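Winter tires: book your changeover now

Brerska Auto Club members can book winter tire changeovers at the Prako garage through the end of the month. Slots before work and over the lunch hour are going fast, so call soon if you need one of those. A standard changeover takes almost 50 minutes and includes a pressure check and a look at the brake pads. Wheels already mounted on their own rims take less time.

Sabina Koubek at the service desk asks members to measure their tread before coming in. If a winter tire is down to 6/32 of an inch, start pricing a new set. Prako can order most sizes for compact cars and crossovers, but the larger truck sizes were already slow to arrive in September. Allow 9 working days for those.

Check the age of your tires too. The last four digits of the code on the sidewall give the week and year they were made. A set can have plenty of tread left and still be too hard to grip well in the cold.

Summer tires can be stored at the garage until spring. Tag each one with your name, plate number and its position on the car. Dušan Hudec will not accept untagged tires this year.

Members who do the job at home should tighten the lug nuts in a star pattern with a torque wrench and check them again after 50 miles. The club has 6 wrenches to lend. Ask for Ro-un Jin at the front counter.
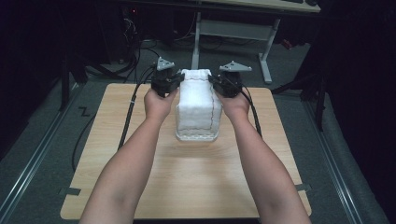 Two hands, two tools, one board.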